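Open House at Sargate: Two Rooms' Worth of Pretend, One Very Patient Robot

Doors at ten. Coffee gone by 10:20. Sargate's open day is mostly screens, cables, people in socks (don't ask, it's the carpet), and a line for the big demo that went out to the stairwell.

The big demo is Jaddale, the simulated home where the company trains its household robots before any motor turns. Up to 600 practice runs a night, they told us. We got the slow version, one run at a time, on the wall screen. Plain walls, plain floor, a spiky white plant in a small pot. Wood table off to the right.

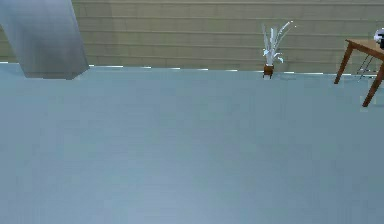

Learning the room

First job is dull, and its the one the engineers love most. Get around without hitting stuff. Chair legs are the pain. Thin things, they said, thin things always. The build on show was number 2811 and the older ones apparently drove straight through stools.

Then a longer look across the place. Dining table and white chairs on one side, a big wooden counter on the other, sofa way at the back by the TV. Lots of open floor between.
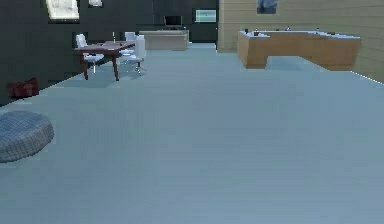 Kpodo is the planning software, and it gets 292 household errands to work through. Fetch, carry, find, put back. Visitors could type in their own at a desk by the window. A kid asked for a sandwich. Big laugh, no sandwich.

Real hardware came after lunch, a squat wheeled thing called Bostura, doing laps of a taped-off square. Slower then I expected. Stopped dead for a dropped lanyard, waited, went around. Got a round of applause anyway.

Next open day is in May. Get there before the coffee goes.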